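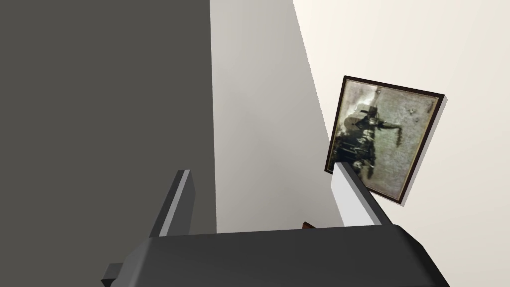 O que levou à suspensão dos ensaios com o robô doméstico da Staltance?

Uma falha no controlador das pinças, que continuava a executar o último comando recebido depois de perder a ligação ao computador central.

Robótica e Automação | Segurança

Staltance suspende ensaios físicos após falha de paragem em pinças robóticas

Abril de 2023 | Por Soledad Beltrán

A Staltance comunicou a suspensão, por um período de 30 dias, de todos os ensaios físicos com o seu robô de dois braços destinado a tarefas domésticas. A decisão foi tomada depois de uma das pinças ter continuado a fechar durante uma interrupção das comunicações, no laboratório que a empresa mantém no Centro Tovar. O incidente provocou danos num suporte de ensaio e não causou feridos.

Segundo o relatório preliminar, a que tiveram acesso as entidades parceiras do projeto, o robô executava uma sequência de preensão junto a uma bancada quando o computador central deixou de enviar comandos ao braço esquerdo. O controlador Fusero, que comanda a abertura e o fecho das pinças, deveria ter detetado a ausência de mensagens e imobilizado os dedos. Manteve, contudo, o comando de fecho durante 800 milissegundos, até a operadora de serviço acionar o botão de emergência.

A peça que se encontrava entre os dedos partiu-se e o suporte ficou deformado na base. A operadora estava fora da zona delimitada, em conformidade com o procedimento em vigor. O braço foi desligado da alimentação e o equipamento permaneceu selado até à recolha dos registos internos.

«O tempo de reação humana não pode fazer parte da função de segurança», afirmou Jovita Ledesma, responsável pela segurança de produto da Staltance. «A paragem tem de ocorrer no controlador, sem depender da rede e sem depender de quem está na sala.»

Simulação não revelou o problema

A versão do programa instalada no robô tinha sido aprovada numa campanha de testes em ambiente simulado, conduzida pela equipa Pathak, unidade interna encarregada da validação. A campanha decorre numa habitação virtual mobilada, com uma bancada de cozinha, uma mesa de madeira, portas e quadros nas paredes, na qual o robô procura, alcança e manipula objetos de uso corrente.

Foram programadas 2.100 sessões. Destas, 1.592 chegaram ao fim sem intervenção e foram classificadas como conformes. As restantes terminaram antes do previsto, na sua maioria por erros de planeamento de trajetória que a equipa já conhecia e que não estão relacionados com o incidente.

A análise posterior mostrou que as sessões incluíam interrupções de comunicação, como exigia o plano de validação, e que o defeito se encontrava na forma como essas interrupções eram reproduzidas. O simulador suspendia em simultâneo o envio de comandos e o relógio interno do controlador. Quando a ligação era reposta, os dois retomavam no mesmo instante, e o controlador não registava qualquer atraso. O mecanismo de vigilância nunca chegou a ser posto à prova.

No equipamento físico, o relógio do controlador prossegue enquanto a ligação está em baixo. O temporizador de vigilância deveria então expirar e ordenar a paragem. Uma alteração introduzida na versão mais recente fazia, porém, com que o temporizador fosse reiniciado por mensagens de diagnóstico geradas no próprio braço. Enquanto essas mensagens circulassem, o controlador considerava a ligação ativa, ainda que nenhum comando novo estivesse a chegar. 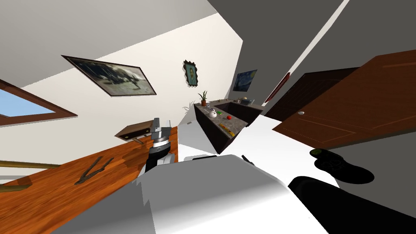

Byung-chul Ji, coordenador da equipa Pathak, explicou que a alteração tinha um objetivo legítimo: evitar paragens intempestivas durante a calibração dos punhos, operação em que o computador central pode permanecer em silêncio durante períodos longos. A exceção deveria ter ficado limitada ao modo de calibração. Por erro de configuração, manteve-se ativa no modo de trabalho.

«A revisão do código foi feita e está documentada», declarou o coordenador. «O revisor verificou a exceção no contexto em que lhe foi apresentada. Faltou um ensaio que a testasse fora desse contexto, e essa falta é nossa.»

O relatório refere ainda que o indicador luminoso do posto de comando permaneceu verde durante toda a ocorrência. O indicador utilizava o mesmo sinal do temporizador e estava, por isso, sujeito ao mesmo erro. A operadora apercebeu-se da anomalia pelo ruído do suporte a ceder.

Medidas em curso

A Staltance retirou a versão afetada de todos os equipamentos e repôs a anterior, na qual o temporizador reconhece apenas comandos de movimento. A reposição foi confirmada robô a robô, com registo assinado por dois técnicos. Os equipamentos em causa encontram-se todos em instalações da empresa, não tendo sido entregue qualquer unidade a terceiros.

Durante a suspensão, mantém-se o trabalho em simulação. A equipa Pathak está a separar o relógio do controlador do relógio do simulador e a preparar uma nova bateria de interrupções, com durações variáveis e em diferentes fases da preensão: aproximação, contacto, fecho e transporte. As sessões anteriormente classificadas como conformes serão repetidas na íntegra, e os resultados antigos deixam de ser aceites como prova de validação.

Está igualmente prevista a instalação de um relé independente na alimentação de cada pinça. O dispositivo corta a corrente dos motores dos dedos quando deixa de receber um sinal periódico próprio, transmitido por um cabo distinto da rede de dados. Rutilio Barrera, engenheiro responsável pela integração elétrica, indicou que o relé já existia no projeto inicial e fora retirado na fase de redução de peso dos braços.

«Vamos repor o componente e aceitar o acréscimo de massa no antebraço», disse Barrera. A alteração obriga a rever os parâmetros de equilíbrio dos dois braços – trabalho que deverá estar concluído antes do reinício dos ensaios.

O corte de alimentação levanta uma questão adicional, que o relatório deixa em aberto. Sem corrente, os dedos perdem força e o objeto transportado pode cair. Para objetos leves, a empresa considera a queda aceitável. No caso de recipientes com líquidos quentes ou de utensílios cortantes, a avaliação de risco terá de ser refeita, e essas tarefas permanecerão excluídas do programa físico até haver uma conclusão.

Avaliação externa

A pedido da Staltance, o Centro Tovar nomeou um avaliador externo ao projeto. Sixten Lundgren, especialista em segurança funcional, terá acesso aos registos do controlador, às atas de revisão e aos ficheiros completos da campanha simulada. O seu parecer será entregue em simultâneo à empresa e à direção do centro.

Numa primeira nota, Lundgren recomenda que nenhuma função de paragem seja validada exclusivamente em simulação e que o plano de testes identifique, para cada função, o ensaio físico correspondente. Recomenda também que o sinal apresentado ao operador provenha de uma fonte diferente daquela que alimenta o temporizador de vigilância.

O avaliador assinala um ponto a favor dos procedimentos existentes. A zona delimitada em redor do robô estava marcada e foi respeitada, e o botão de emergência, ligado diretamente ao circuito de potência, funcionou como previsto. «A última barreira resistiu – as anteriores devem ser reconstruídas com o mesmo critério», lê-se na nota.

O Centro Tovar informou que as restantes atividades do laboratório prosseguem normalmente. As equipas que utilizam o controlador Fusero noutros equipamentos foram notificadas por escrito e deverão confirmar, antes de qualquer nova utilização, a versão instalada e o estado do modo de calibração. Até ao fecho desta edição, não tinha sido identificado outro equipamento com a mesma configuração.

O reinício dos ensaios físicos depende do parecer externo e de uma demonstração presencial de paragem, a realizar com os dois braços em movimento e com a ligação de dados interrompida manualmente. Caso a demonstração não satisfaça os critérios definidos, a suspensão será prorrogada. A direção da Staltance compromete-se a divulgar o relatório final, incluindo a cronologia do incidente e a lista de correções efetuadas.

Contactos: Gabinete de Comunicação do Centro Tovar | © Centro Tovar. Todos os direitos reservados. | Voltar ao topo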